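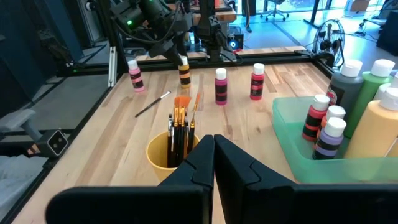

# Jan 14, 2021: on not finishing a thought

Spent the morning trying to decide whether to decide about the Probert write-up. Got as far as opening the file. It is 3562 words long and I remember writing maybe half of them, which makes me wonder who the other half belongs to and whether they'd like to finish it.

Rawan's theory (Rawan Sfeir, for whoever inherits this notebook) is that I keep too many things half-thought because a half-thought thing can't be wrong yet. I told her I'd think about it. She wrote that down, with the time.

## The parking lot experiment

Started this in September. Rules as agreed:

- Any worry that turns up while I'm working goes on a card.
- The card goes in the Nara box.
- Cards get read after lunch and at no other time.

There are 146 cards in the box as of today. I read them all in one go, so that was the afternoon. Notes, mostly for myself:

A lot of them are the same card. "Call Flenau back" shows up in three different pens. I have still not called Flenau back. At some point writing the card became the thing I did in place of the call, and it felt very much like work while I was doing it.

Several I can't interpret at all. One says "the OTHER lid." Underlined twice. Past me was very sure about this and present me has gone through every lid in the building.

One just says "no."

The big ones (should I move nearer to my sister, is the Drullircombe job worth the drive) are written in exactly the same size handwriting as the small ones (labels, stamps, what to do with the old kettle). I'd expected the big ones to feel bigger on paper. The kettle bothered me more, if I'm being fair. I've had words with that kettle.

## What I'm changing

1. Duplicate cards get clipped together. If a clip has 3 on it, I do the thing that day or tear up the lot.
2. Cards need a verb. "Lid" is not an instruction.
3. Drullircombe gets its own page, at the back, and I'm allowed to look at it on walks.
4. Probert gets cut to 2000 words before anyone else sees it. Rawan has offered to do the cutting and seemed a little too pleased about it.

Rawan also wants it noted that she doesn't use cards, or a box, and goes home on time. Noted. She has asked for a fifth rule, that I stop reading good ones aloud while she's trying to add up a column. Under review.

Flenau: tried at ten to five, line busy. Made a card.

Next: sort what's left in the box, find a bigger clip, ask whoever used the back cupboard last about lids.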